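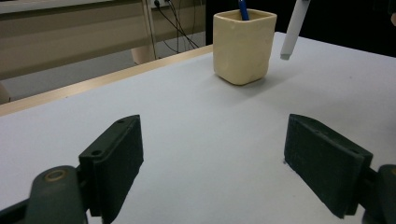

**Zokard tabletop handling, progress note to Flesby, June**

Reporting period covers the open day at the Branport site and the two weeks of preparation before it.

The demonstration station was set up on a white tabletop with a square ceramic pen holder, a blue pen and a white marker. Visitors used the hand-held gripper under supervision, in slots of 8 minutes. We recorded 32 visitor attempts. Recordings shorter than the minimum length were discarded at the end of the day and are not included in that figure.

Findings:

- The marker was harder for first-time users than the pen. Most errors were in the approach angle.
- Finger pads were inspected at noon and at close. No replacement needed.
- Setup took 30 minutes against a planned 15.

Spending on the event was $900, charged to the outreach line. Erasto Ogola has the receipts.

Next period: label the open day recordings, repeat the task at the Minja site with the same objects, and send Flesby the revised setup checklist. The request for a second gripper is still open.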